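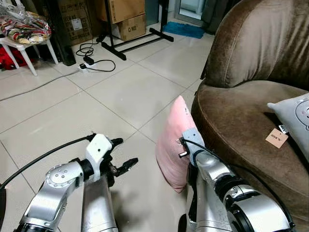 Soft Furnishings Care Team, Kirar Guest House

Speaker notes: The seating corner, and where the textiles go
Talk for new housekeeping staff, 16/03/2025

Slide 1. Good morning to all of you. I will speak slowly, and please stop me if a word is not clear. My subject is small: cushions, pillows and cloths. In February we received 112 notes from guests on the Zundari floor, and many of them were on the seating corner.

Look at the pink pillow. It stands on the floor, against the front of the brown armchair. A pillow on the tiles goes to the check pile, also when it looks clean. Please do not put it back on the seat directly.

The gray cushion on the seat still has its paper tag. We remove tags before a guest comes into the room. Cut the string with scissors. Do not pull, the seam can open.

(Pause. Ask who has found a tag in a finished room.)

Slide 2. Now the cloths. Fold them one time in the long direction, then in half. If you have no time to fold, put them in the round container and come back the same morning.
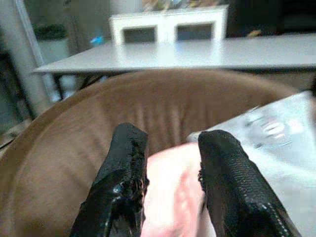
Pink cloth in the round brown container, plastic beside it.

The plastic is a separate matter. Clear or white sheets we keep flat in the Tarari cupboard, second shelf. We do not leave plastic next to the textiles, it slides in between and goes to the laundry with them. This happened to me in my first month.

(Show the fold with the sample cloth. Two times, the second time slowly.)

Slide 3. The last part is the sofa. Take the cloths away first, then brush the seat in one direction, from the back to the front edge.
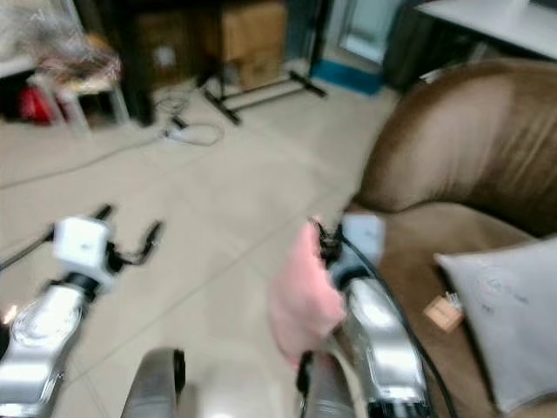

Gülizar Öztürkmen, Textile Care Trainer

A pink cloth like this one we lift and carry to the container. We do not shake it over the sofa. A brown sofa shows every light thread, and you will brush again.

Questions on the check pile go to Anathi Naidoo, she keeps the list. After the break we continue with curtains, please bring your own brush.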